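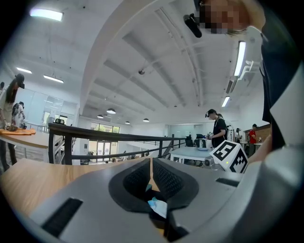 Chapter 4
Choosing a Hand-Held Gripper Kit

A robot arm can be taught a task by someone who never touches the arm. The person does the job with a hand-held gripper, and the recorded movements are later used to train the machine. Kits for this work are now sold or rented to schools, labs and small factories. This chapter looks at one of them, the Tratix, and at the questions a buyer should ask before signing for any kit of its type.

The Tratix is offered by Jiltska in two forms. The purchase kit comes with grippers, charging gear and software. The service plan adds staff training and a check of the recordings, billed in blocks of 1000. Buyers who expect to record only now and then usually do better with the first.

Our main case is a trial at Dokdale, where Mariama Tetteh ran 16 operators over one April. Her group wanted to know how quickly new people could produce usable recordings, and what wore out first. The finger pads did. Spare sets were not in the base price - a common gap in quotes for this kind of equipment.

By the end of the chapter you should be able to read a supplier's quote, work out the labour cost of a usable recording, and plan a short trial of your own.

Key terms: gripper, operator, fiducial marker, usable recording, service plan

4.1 What is in the kit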